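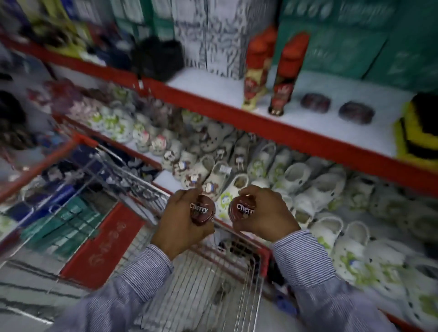

Kleinverlage unter einem Dach – Notizen vom Tag der offenen Tür in Horkport

Kurz vor zehn da, Schlange schon bis zur Treppe. Eingeladen hatte der Verlag Skukmont, mit dabei die Druckerei Rivex von nebenan. Viel Belletristik, wenig Sachbuch, Lyrik in der Ecke beim Kopierer.

Zuerst die Lesung von Natália Neves. Familienroman, drei Schwestern, ein Gasthof am Fluss, der verkauft werden soll. Sie liest schnell, schaut kaum hoch. Das zweite Kapitel hat mich erwischt, das mit dem Begräbnis im Regen. Erscheint im Oktober, Vorabexemplare waren nach der Lesung sofort weg. Ich hab keins mehr bekomen.

Danach Führung durchs Lektorat mit Lucrezia Sanna. Enger Flur, 14 Leute, hinten versteht man nichts. Vorne offenbar spannend: 2.787 unverlangte Manuskripte letztes Jahr, davon 2 gedruckt. Wer Exposé und Leseprobe in einer Datei schickt, hat es leichter. Normseiten bitte, keine Zierschriften. 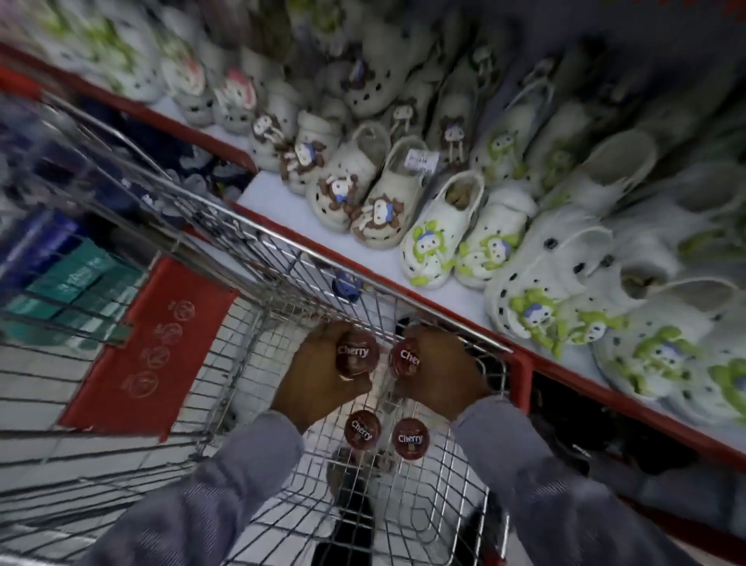
Ein Anschreiben über mehrere Seiten liest sie auch nicht, sagt sie. Dann Fragerunde. Jemand wollte wissen, ob Prologe noch gehen. Gehen, wenn sie kurz sind.

Nachmittags Rivex. Klebebindung live, laut, riecht nach Leim. Pierina Pellegrini zeigt Umschlagproben, matt und glänzend, und warum dunkle Cover so schnell Fingerabdrücke ziehen. Mein Lieblingsteil, leider nach zwanzig Minuten vorbei, die nächste Grupe stand schon in der Tür.

Gekauft: Erzählungen von Sarita Bisht, broschiert, leichter Knick hinten, dafür billiger. Die erste im Zug gelesen – gut, etwas zu viel Wetter. Rest am Wochenende.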